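Sekent Table-Side Handling Station
Equipment and planning information for institutional buyers

The Sekent station is a compact handling cell for food-sorting trials, teaching laboratories and packaging development. Erkavgate supplies it as a complete unit: arm, parallel gripper, work table, controller and one pull-out storage drawer. Buyers who already own a suitable arm may order the table and drawer module separately.

The station is intended for light, irregular items. Purchasers should prepare a list of the objects they expect to handle before requesting a quotation, including the smallest, the softest and the most fragile. Flat items deserve particular attention — a slice of cheese or bread lying against a drawer liner demands more of the fingers than a pepper on an open table.
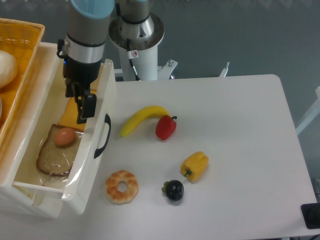
Reach and layout

Drawer work requires the arm to come down from overhead, and the drawer walls limit the angles at which the fingers can approach. Where drawer and tabletop are both in use, the base should be positioned so that the arm can serve each without being remounted. Erkavgate reviews a floor plan with every order and returns a marked copy before the invoice is issued.

Wall clearance behind the table should be settled at the planning stage. Cable routes and mounting points are difficult to change once the table has been leveled.

Budget items

The quoted price covers the station and 2 sets of gripper fingers. The following are charged separately and should appear in the purchase request:

Replacement drawer liners, packs of 50
Additional finger sets
Extended service plan
On-site installation and operator training

Institutions comparing the Sekent with the larger Metwally station should note that the Metwally requires a floor anchor and a separate installation survey. The Zakari drawer module fits both stations.

Ordering and delivery

Shipping weight is 285 pounds, including the crate. Delivery is made 31 days after receipt of a signed purchase order. Orders for October installation must reach the sales office with an approved floor plan attached.

Page revised 15 May 2026. Prices are available on written request.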